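Zallercombe Quarterly: subscription and back issues
Home / Print / Magazines / Fashion and Style

Zallercombe
Issue 4 in stock
Ships flat in a card mailer
Language: English
Printed in a run of 1,000
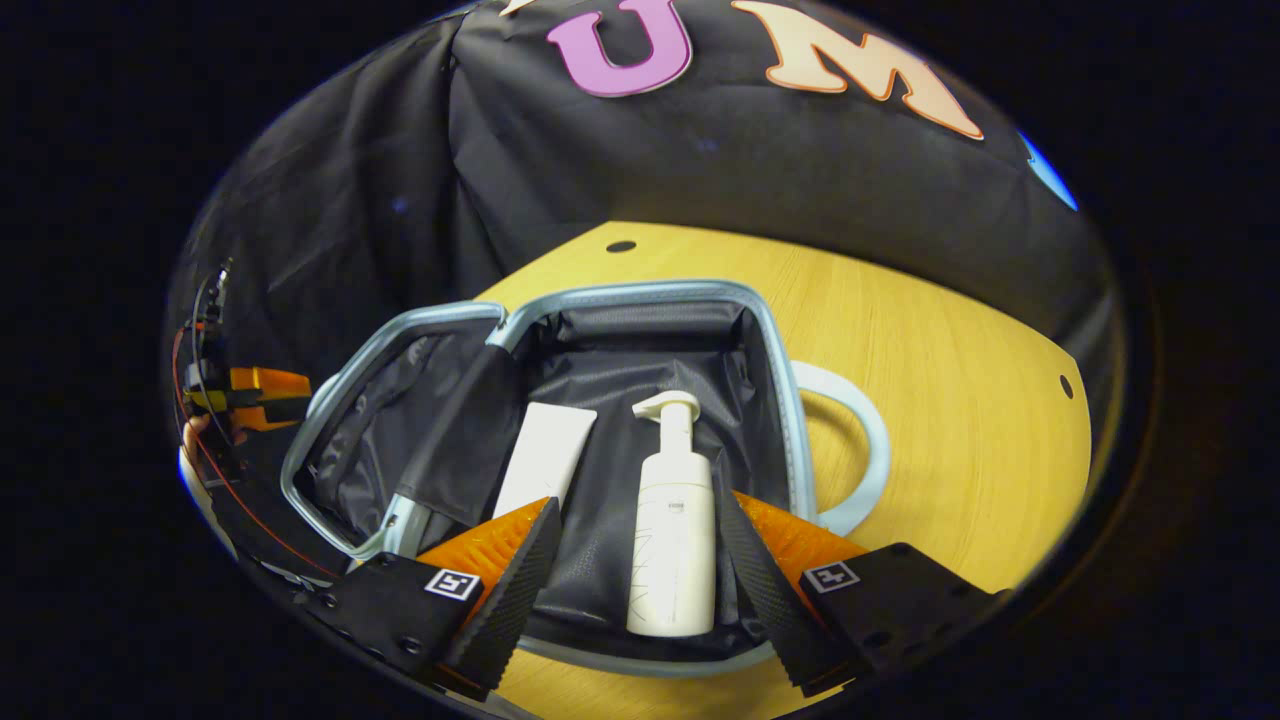
Nabil Sayegh
Magazine buyer, Merurley

I don't trust a fashion magazine that says it has no ads. Usually it has plenty, and they're just written up as interviews. So when Zallercombe came in with "no paid pages" printed on the spine, I put it on the pile of things I'd get to when I got to them.

I've read it twice now. Some of what it says about itself is true.

The clothes are mostly secondhand or homemade, and the captions tell you which. There are no price lists. The long piece on school uniforms is the best thing in it, partly because the writer went and talked to the women who do the hemming. The piece on denim is the worst. I have read that piece in nine other magazines and it was too long in all of them.

The cover says "the end of the trend." The inside has a six-page feature on wide collars. Make of that what you like.

The paper is a heavy uncoated stock, which every new magazine seems to think is required by law. It does feel good. It also soaks up ink, so the darker photos go muddy, and the shoot in the middle section has a lot of dark photos. If you're buying this to look at black wool coats, you will be looking at black rectangles.

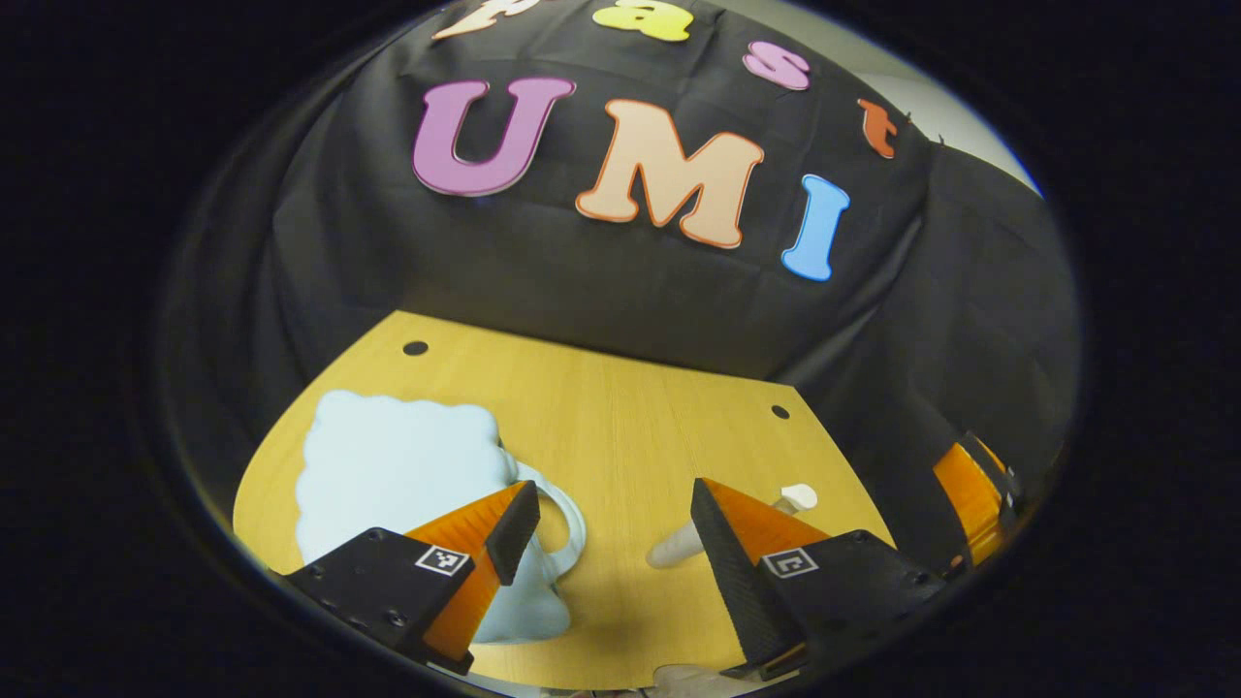 The binding is better than I expected. Issue 2 had a glue problem and dropped pages if you opened it flat, and we took back more copies than I'd like. For issue 4 they went to a sewn spine. I bent our desk copy back hard in several places and it held.

About the "quarterly" part. The plan is four issues a year. The record so far is not four issues a year. We sell the subscription as four issues, however long they take, and we bill you once. Please don't write to us in the spring asking where the spring issue is. We'll be asking the same thing.

Who will like it: people who sew, people who shop in thrift stores and want to read about it, anyone tired of seeing the same film stars in the same borrowed gowns. Who won't: anyone who wants to know what to buy this season. Wallner does that job better and costs less, and Uso has nicer pictures if pictures are all you're after.

I asked the editor, Saadet Türkmen, how long she could keep going without ads. She said they need 700 subscribers to cover printing and they aren't there yet. I think that's a straight answer, and I don't hear many of those in this business. It's also a reason to buy single copies first if you're careful with money.

Details
Format: softcover, sewn spine
Cover: uncoated, no lamination, marks easily
Back issues: issue 2 and issue 4 only. Issue 2 is sold as is, with the old glued spine.
Returns: unread single copies only. Subscriptions can be canceled before the first issue ships.

Stock checked February 2020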